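卢曼兰市发布旧家电维修与转用服务办法 明年3月起施行

最后更新:2024年10月25日

卢曼兰市(Lumanlan)消费事务局今日发布《居民旧家电维修与转用服务办法》,对家用电器的登记、检测、维修、转赠及报废移交等环节作出统一规定。办法自明年3月起在全市施行,原由各区自行制定的临时规则同时停止适用。

消费事务局局长特立尼达·马格巴努阿在发布会上表示,近年来居民更换家电的周期有所缩短,不少仍可使用或稍加维修即可使用的电器被当作大件垃圾清出,既增加了清运负担,也使部分有需要的家庭失去了以较低费用取得合格电器的机会。办法的主要目的,是为此类电器建立一条手续清楚、责任明确的流转渠道。

据介绍,办法的起草工作由消费事务局会同环境处、住房处共同完成,其间征求了各区公所、维修行业和居民团体的意见。公开征求意见期间共收到书面意见75件,其中采纳或部分采纳53件,未予采纳的意见已逐一向提出人书面说明理由。

办法适用于居民家庭使用的厨房电器、清洁电器、小型取暖及通风设备。大型制冷设备、燃气器具以及固定安装在建筑物内的设备不在适用范围之内,仍按现行规定办理。对于经营场所淘汰的电器,办法规定可以参照执行,但须由经营者自行承担检测费用。

在服务网络方面,全市将设立23处服务点,优先利用现有的区公所附属用房和社区仓库,不另行征地建设。布恩斯卡区(Burnska)与德罗斯图拉区(Drostura)的服务点已完成房屋检查,将最先开放;其余服务点视设备到位情况陆续启用。服务点的地址和开放时间由各区公所在公告栏及官方网站公布,遇有调整应当提前告知。

居民送交电器时,应当出示本市居住证明,并填写登记表。登记表内容包括电器种类、大致购入年份、已知故障以及是否曾经自行拆修。持有购买凭证或者说明书的,可以一并提交;没有上述材料的,不影响受理。行动不便的居民可以向所在区公所申请上门收取,由区公所统一安排时间。

服务点收到电器后,应当先进行外观检查和电气安全检测,再作功能检测。检测合格的,粘贴统一标签后进入待转用库存;存在可修复故障的,转交签约维修单位;不具备维修价值的,拆除可用零件后移交具备资质的回收企业。检测人员应当在登记表上签字,并对检测结论负责。未经电气安全检测的电器,任何服务点不得对外发放。

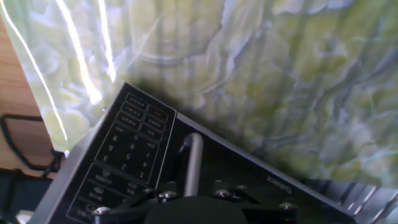

操作标识的完整和清晰,是本次办法较以往临时规则新增的检查内容。消费事务局技术科科长图多尔·奥尔泰亚努介绍,以往的检查侧重于电源线、外壳和加热部件,对按键和面板文字没有明确要求,一些电器虽然能够正常工作,但接收家庭看不清标识,使用中容易误操作。以带数字键盘的黑色电器为例,深色面板上的标识多为浅灰色,数字键集中排列在一个线框之内,功能键则另成一组,键上的文字往往十分细小,视力较弱的使用者需要凑近才能分辨。按照办法,服务点应当逐一核对按键标识是否磨损,标识过小或者对比度不足的,应当附送大字操作说明,并在征得接收人同意后加贴凸点标记。

技术科同时编印了大字操作说明的统一格式。说明采用白底黑字,每页只介绍一项操作,按照实际使用的先后顺序排列,并在末页注明服务点的联系电话。对于没有留存原厂说明书的电器,由服务点工作人员根据实际测试结果编写,经技术科审核后方可使用。奥尔泰亚努表示,加贴的标记不得遮挡安全警示、额定功率等原有信息,也不得影响散热和按键动作。

消费事务局无障碍事务顾问玛尤里·吉帕派参与了上述条款的起草。她表示,面板标识的问题在征求意见期间由多个老年居民团体提出,其中反映较为集中的,是同类电器的按键布局差异较大,使用者更换电器后需要重新熟悉。她认为,由服务点在交付时当面演示一次常用操作,比单纯发放书面材料更为稳妥。这一建议已写入办法,成为交付环节的必经步骤。

办法对转用对象和分配顺序作了规定。待转用电器首先面向领取住房补助的家庭、独居老年人和新迁入公共住房的住户,其次面向社区食堂、托儿机构等公益场所;上述需求得到满足后仍有余量的,可以向一般居民开放申领。申请人可在区公所窗口或者服务点提出申请,每户同一时期申领的电器不得超过2件。申领结果应当书面通知申请人,对结果有异议的,可以向消费事务局申请复核。

在费用方面,办法规定电器本身不收取价款,服务点仅可按照公布的标准收取检测和标签工本费。领取住房补助的家庭免收全部费用。维修中更换零件的费用,由市财政与接收人按比例分担,具体标准由消费事务局另行公布。任何单位和个人不得以捐助、会费等名义变相收费,也不得将转用电器用于转售。接收人不再需要该电器时,应当交回服务点,由服务点重新检测后再行分配。

维修单位的管理是各方关注的另一项内容。办法要求参与服务的维修单位与区公所签订书面协议,明确维修期限、零件来源和质量保证责任。使用拆机零件的,应当在维修单上注明,并保证零件经过单独检测。维修单位不得擅自改动电器的额定参数,不得拆除原有的保护装置。区公所每年对签约单位进行考核,考核不合格的,下一年度不再续签。

斯凯克港维修行业协会(Skekport)会长沃尔特·希拉尔多代表行业对办法表示支持,同时提出,部分老型号电器的零件供应已经中断,维修单位查找替代零件需要较长时间,希望主管部门在设定维修期限时留有余地。他还建议,将各服务点拆下的可用零件统一编目,供签约单位查询调用,以减少重复采购。消费事务局回应称,维修期限可以因零件原因延长一次,零件目录的编制已列入明年的工作安排。

对于行业提出的技术人员培训问题,消费事务局表示,将与市职业学校合作开设短期课程,内容包括电气安全检测、常见故障判断以及操作标识的检查与补充。课程面向服务点工作人员和签约维修单位的在职人员,完成课程并通过考核的,发给培训证明。没有取得培训证明的人员,可以从事登记和搬运工作,但不得单独出具检测结论。首期课程的报名时间由职业学校另行通知。

关于居民个人信息的保护,办法规定登记表仅用于电器流转和质量追溯,服务点不得向维修单位提供送交人的联系方式,也不得将申领家庭的名单对外公布。登记资料的保存期限届满后,由区公所统一销毁。电器标签上只标注编号、检测日期和服务点名称,不出现送交人和接收人的姓名。

在安全责任方面,接收人发现电器存在异常发热、异味、漏电或者按键失灵等情形的,应当立即停止使用并通知服务点。服务点应当及时安排检查,确属检测或者维修疏漏的,负责更换同类电器,并将情况报消费事务局备案。因接收人自行拆改造成的损坏,不在更换范围之内。消费事务局将定期汇总备案情况,对反复出现同类问题的型号,可以暂停其进入转用库存。

布恩斯卡区区公所事务主任弗洛兰特·哈维尔介绍了该区的筹备情况。该区服务点设在旧市场仓库的底层,入口处已加设坡道,登记、检测和交付分设在不同房间,避免待检电器与已检电器混放。他表示,该区过去按照临时规则开展过旧家电转赠,积累的登记资料将按新的表格重新整理,尚未发放的库存电器须补做标识检查后才能继续发放。

哈维尔同时提到,该区公共住房的厨房面积普遍较小,申领家庭对电器尺寸较为敏感,过去曾有家庭领取后因无处放置而退回。为此,该区服务点将在库存清单中注明电器的外形尺寸和开门方向,并提醒申请人事先量好摆放位置。消费事务局认为这一做法值得推广,已要求其他各区在编制库存清单时参照办理。

为做好新旧规则的衔接,办法设置了过渡安排。在办法施行之前已经受理的转赠申请,按照原临时规则继续办结;施行之后受理的,一律适用新办法。原临时规则下使用的标签可以沿用至电器下一次检测时更换。各区公所应当在施行前完成库存清点,并将清点结果报送消费事务局。清点中发现没有登记资料、来源不明的电器,应当单独存放,不得进入待转用库存。

监督方面,消费事务局将会同环境处对服务点进行不定期抽查,重点检查检测记录是否完整、库存与账目是否一致、费用收取是否符合标准。抽查结果按季度公布。居民对服务点的服务有意见的,可以向所在区公所或者消费事务局反映,受理机关应当在规定期限内答复。对伪造检测记录、违规收费或者将转用电器转售牟利的,依照有关规定处理,并责令退还所收款项。

马格巴努阿在发布会上指出,办法施行初期,各区在场地、人员和检测设备方面的条件并不一致,消费事务局将根据实际情况安排调配,必要时由条件较好的区代为检测。她同时表示,送交电器完全出于居民自愿,服务点不得向居民摊派,也不得将送交数量作为对工作人员的考核指标。

办法全文、登记表样式和大字操作说明的统一格式可在各区公所窗口免费领取。对办法内容有疑问的居民和维修单位,可以在工作时间向消费事务局技术科咨询。检测和标签工本费的具体标准将在办法施行前另行公告。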